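Call for Participants: Remote Operators for the Jendus Kitchen Demonstration Study
Zandon Institute, Plisdale Campus
Posted November 2019

The Manipulation Learning Laboratory at the Zandon Institute invites applications from adults who wish to take part in a paid study of household robot control. Participants will guide a simulated robot arm through short kitchen tasks, and the recorded demonstrations will be used to train the Jendus learning system. Previous experience with robots is not required.

Purpose of the study

Jendus learns from examples supplied by people. An operator moves the arm by means of a hand controller, and the software records the motion of the arm, the opening and closing of the gripper, and the views from the simulated cameras. The tasks involve common items such as spoons, bowls, shakers and spatulas on a marble counter.
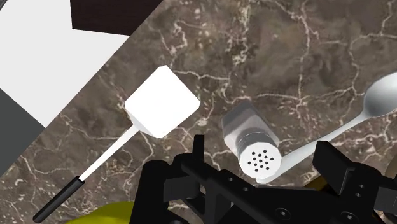
Each recorded attempt is called an episode. The laboratory intends to collect 100 accepted episodes from every participant. An episode is accepted when the operator follows the written instruction shown at the start and ends the recording with the arm clear of the counter. Attempts in which an object is dropped are kept in a separate set and do not count against the participant.

What participants will do

Participants attend 3 sessions at the Canpolat Building, on the Plisdale campus. The first session begins with training on the controller and a set of practice tasks, which are not recorded. In the remaining time, and in the two later sessions, participants work through assigned tasks at their own pace. Instructions are brief, for example "Place the spoon in the bowl" or "Move the spatula to the left side of the counter." The arrangement of objects changes between episodes. A staff member is present in the room at all times.

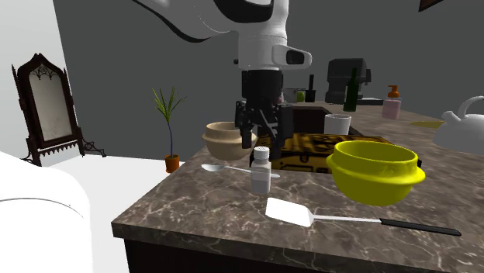
May a participant stop before all of the sessions have been completed?

Participants may withdraw at any time without giving a reason, and they will be paid for every session they have attended. Episodes already recorded will be kept unless the participant asks in writing that they be deleted.

Eligibility

Applicants must be 18 years of age or older and able to read instructions in English. Normal or corrected vision is required. Both left-handed and right-handed applicants are welcome, and the controller can be set for either hand. Employees of the Institute who work directly on Jendus may not take part. Persons who participated in the September pilot may apply again, but will be placed after new applicants on the list.
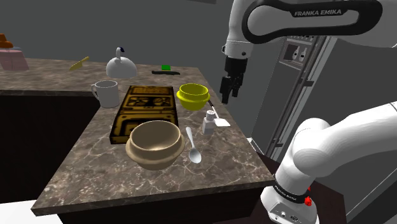 Operators are asked to move at a steady speed and to avoid long pauses while the recording is running. Speed is not scored. Where a first grasp fails, the operator should open the gripper, back away and try again within the same episode, so that the system also receives examples of recovery.

Payment and privacy

Payment is made at the end of each session. Names and contact details are stored apart from the recordings, and each participant is identified in the data by a number only. No video or audio of participants is recorded.

How to apply

There are 13 places in the present round. Application forms are available at the reception desk of the Canpolat Building and should be returned to Room 327, marked for the attention of Ertuğrul Yüksel, Study Coordinator. Applicants should list the weekday hours at which they are available and state whether they need step-free access or an adjustable chair. Applications will be considered in the order received, and all applicants will be notified in writing.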